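The Second Shift at Kasprzak

The call came in as a drift complaint. Cell 2, right arm, missing low on the pick. I had the ticket open on my phone while I ate breakfast standing up, and by the time I got off the bus at the Kasprzak building I had already decided it was the wrist mount. I was wrong, but it got me through the front door with some confidence.

Kasprzak is three floors of rented rooms over a tile showroom. Flatel has the second floor. They build kitchen cells, or they build the part of kitchen cells that nobody wants to build, the picking and the placing. I do their upkeep on contract. I have a key card that works on the elevator and a drawer with my name on a strip of tape.

It was a Saturday, 9/14/24 on the sign-in sheet, and the sheet had one line on it, mine. The engineer who had filed the ticket had left a note on the keyboard. It said: Right arm. Gets worse when it's been on a while. Don't touch the left one, the left one is fine.

I turned on the lights and started the controller and left both arms parked while I changed my shoes.

The cell was a plain thing. A table, two arms, a cooker, a plate. The job was to take buns out of the steamer and put them on the plate. The cell had been doing it since July, and the log said it had run 906 cycles with the current fingers on. I wrote the number in my book. My father kept a book like it when he serviced elevators, and I think I took up the habit so that I would have something to hold.

First I checked the bolts at the wrist. I had wanted them to be loose. I put the torque wrench on each one and each one clicked where it should. I wrote that down too.

Then I ran the arm cold. I had bought buns on the way, from the bakery by the bus stop, and I put them in the tray and let the program have them. It picked the first one cleanly. It picked the second one. I put them back and it picked them again. I sat on the floor with my back to the door and ate a bun from the bag and watched it work for a while, and there was nothing wrong with it at all.

Anyone who fixes things knows this part. You drive across town and the machine behaves. My father used to say the elevators could smell him. He would ride one up and down for an hour, a grown man in a clean shirt, waiting for it to shudder. Sometimes people got in and asked him what floor, and he said he was already there.

I called my sister while I waited. She was packing up his apartment. She asked if I wanted the tools, and I said I would come and look, and she said I had said that before. I said I was at work. She said she could hear that.

"What's that noise?" she said.

"A robot. It's moving buns."

"From what to what?"

"From a pot to a plate."

She was quiet for a bit. I could hear tape coming off a roll. She said there were four boxes of the tools and that they were heavier than she was, and that the landlord wanted the key by the end of the month. I told her I would come tomorrow. She said fine, and I knew from the way she said it that she had written nothing down.

When I got up off the floor the arm had been running for 30 minutes, and I could hear it. There was a small hitch at the bottom of each pick. The fingers went down and brushed something before they closed. I stopped the program, reset the tray and stepped it through by hand, one move at a time, with my thumb over the stop.

It went down for the bun at the back. It closed, it lifted, and I held it there. 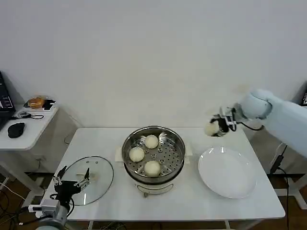

Checking the Height

I had a gauge block in my bag and a steel rule, and I did the measuring the slow way. I took the bun out of the fingers and lowered the arm to the reference point on the table. The block should have slid under the fingertips with a little drag. It didn't go under. The arm thought it was higher than it was.

I moved it to the second reference point and got the same answer. That ruled out the table. A table that has gone crooked gives you a different error at each end.

So I looked at the offset file, the list of small corrections the controller adds to every move. The left arm had one entry. The right arm had two. One was the real one, from the day the cell was set up. The other was a heat correction that somebody had added later, with a comment beside it that said temp, remove after Volthorpe demo. It was meant to make up for the arm warming as it ran. But the controller had been updated in the meantime, and the new version made that correction by itself. The arm was being corrected twice. Cold, both corrections were close to nothing. The longer it ran, the lower it reached.

I read the comment a few times. I had written it. There were no initials on it, but I knew my own typing, and I knew the Volthorpe demo, because it was the week my father went into the hospital. I had put that line in on a Thursday night with my coat on. I had meant to come back for it.

I saved a copy of the file and took the line out. Then I restarted the controller and homed the arm, and put the block under the fingers again. It slid through with a little drag.

There was a second thing to do while I had the cover off my attention, so to speak. The finger pads had 906 cycles on them and the bottom edges were scuffed from touching the tray. I swapped them for a new pair out of the drawer. The pads come from Trudia in bags of ten and they are never quite the same from bag to bag, so I measured the new ones and entered the thickness. I wiped down the tray and wrote the date on the old pads with a marker and put them in a jar. I don't know what the jar is for. It was there when I started.

After that I had to let it get warm, and there is no way to hurry that. I set it running without buns and lay down on the floor with my jacket under my head.

I thought about what to write on the ticket. There is a box for cause and it has a menu. The choices are wear, damage, setup, software and unknown. I could have picked software and it would have been true enough that no one would ask. I thought about my father riding up and down in his clean shirt. He had a bad one once, a door that closed on a woman's hand, and it was a relay he had set himself. He put his own name in the report. He told us about it at supper in the same voice he used for everything, and then he asked for the potatoes.

At noon I got up and put the buns back in. The arm had been moving for more than an hour. It went down and closed and lifted, and there was no hitch. I ran it until I had 137 picks without a touch, moving the buns back to the tray each time with my own hands. By the end I was slower at it than the arm was. The buns were in poor shape by then and I threw them out.

I picked setup from the menu. In the notes I wrote: Leftover heat offset on right arm, doubled up after the update. My entry, not removed. Removed now. New pads fitted, height checked cold and warm. Left arm not touched.

I parked the arms, shut down the controller and turned out the lights. On the stairs I called my sister and asked if she was still at the apartment. She said she was, and that she had gotten as far as the kitchen.

"I'll come now," I said. "I've got the rest of the day."

She said to bring tape.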